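Ticket 842 – Trays rocking and bowls sliding at the tea counter
Opened by: Despina Nedeljković
Assigned to: Byung-chul Um
Status: Closed

Despina, 9:10 am
Hi Byung-chul! Two problems with the beige trays. Some of them rock when you set them down, and soup bowls creep toward the rim when people carry them. We bought 2,000 for all the Talebi lunchrooms in October, so I'd love to sort this out before the rest get unpacked. I really like these trays otherwise – they stack beautifully and they wipe clean in one pass.

Byung-chul, 9:40 am
Great, I love a tray problem. Does it happen on every table or only at the counter? Please try one on a flat white table with nothing on the tray floor except a bowl, and press each corner in turn.

Despina, 10:25 am
Done, on the white table by the window.
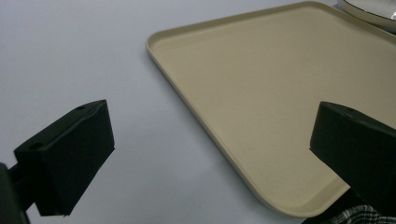
I pressed all four corners and got no rocking at all. Took the same tray back to the counter and it rocked right away. So I tried 6 more trays from the same stack, and they all did the same thing: fine on the table, wobbly at the counter.

Byung-chul, 10:50 am
Excellent, that clears the trays. Can you lay a ruler across the counter and look for light under it? Mirjana Dervishi had a counter at the Murkov site with a raised seam, and it drove her up the wall.

Despina, 11:15 am
There's a seam! Right where everyone puts their tray down to pay. I can feel it with a fingernail. Selma is going to sand it after lunch. Now for the bowls.

Byung-chul, 11:30 am
Start with the bowl well in from the rim, then move it closer and tip the tray a little each time. Wipe the foot of the bowl and the tray floor before each go.

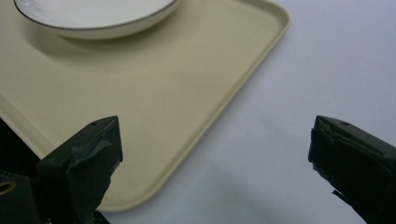 Despina, 1:05 pm
Wiped and dried, the bowl stayed put until I tipped the tray much further than anyone would while walking. With a few drops of water under the foot it slid almost at once. Our bowls come out of the dishwasher with a little ring of water underneath, so I'm blaming that.

Byung-chul, 1:20 pm
Lovely work! Let them drain upside down on the rack for longer and give the feet a quick wipe before stacking.

Despina, 3:45 pm
Seam sanded, no rocking. Bowls wiped, no slides in the late sitting. Closing this one, and I'll tell Oluwatosin he can unpack the rest.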